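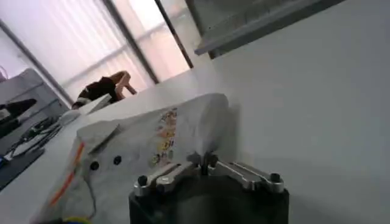

Wustel says a printed motif should never go under a hot iron, and that once the picture on a cloth has begun to crack there is no going back. That was the advice I was given last time I asked on here, and I have followed it since. My problem now is a different one, so I am starting a new thread.

I have a number of white cotton cloths with coloured prints on them, some with a stripe down one side. They are used by children at a playgroup, for wiping hands and for laying under the paints. They get washed twice a week. Two things are going wrong. The white is turning grey, mostly in the creases where they have been left bunched up, and the prints are starting to look dull. I wash at 30 with ordinary liquid and hang them on an airer indoors.

I would like to know whether I can wash them hotter without losing the colours, and how I should fold them so that the creases don't set. The shelf they go on is narrow and they tend to slide off in a heap. I don't want to use bleach. Ironing every one is not practical, although I can iron a few.

Posted by Promis, 12 Jun 2023

Joo

Yes you can wash hotter. Forty is fine for most cotton prints, and sixty is fine for plain white cotton, but check the label first if there still is one. I would do forty and turn them so the print is on the inside. If they are flat cloths with no inside, fold them once with the print inwards and put them in a net bag, not too full.

The grey is most likely old detergent. Liquid at 30 does not rinse out well if the drum is packed. Run them through once with no detergent at all and look at the water through the door. If it foams you have your answer. You may need to do it 2 or 3 times.

After that use powder. Most of the powders for whites have a whitener in them that the liquids leave out. It is not the chlorine bleach you are thinking of, but it can fade a print over time, so I use the colour powder for the printed ones and keep the white powder for plain things. Less than the box says is usually enough in a soft water area.

For the creases, take them out as soon as the machine stops and give each one a hard shake. Pull the corners square while it is still damp. I lay mine in a pile on the table and press down with both hands before hanging, and they come out flat enough. Spin speed makes a difference too. Mine was set at 1400 for years and I only dropped it in May. The sheets are much better for it, though they take longer on the airer.

Fineck

just buy dark ones next time. paint never comes out of white

Tarcísio Macedo

I agree with Joo on the rinsing, less so on the net bag. In my machine the things in the bag come out with hard creases because they can't move. I put printed cloths in loose with a few towels.

On folding. Stripes make it easier, because you can fold along the stripe and everything ends up the same width. Lay the cloth with the print down. Bring the plain side over to meet the inner edge of the stripe, smooth it, then fold the stripe over on top. You now have a long strip. Fold that in half and in half again, or in three if the shelf is shallow. Stand them on their ends in a box with the folded edge up. They won't slide off and the children can take one without pulling the rest out.

If you iron any, do it on the back with a thin tea towel between, and no steam over the print. Let them cool flat before you fold them, otherwise the crease goes in wherever the fold is.

For dried paint, soak in cold water first. Hot water sets some of the poster paints, the red especially. I use an old washing-up bowl and leave them overnight – the water usually wants changing once. Then wash as normal.

One more thing about the airer. If the cloths are doubled over the rail they dry with a line across the middle and that line picks up dirt. Peg them by one edge if there is room.

Promis

Thank you both. I did the empty rinse with half of them and it foamed a good deal. I will do the rest tomorrow and try the box for the shelf. Is there a colour powder that comes without scent? Two of the children have eczema.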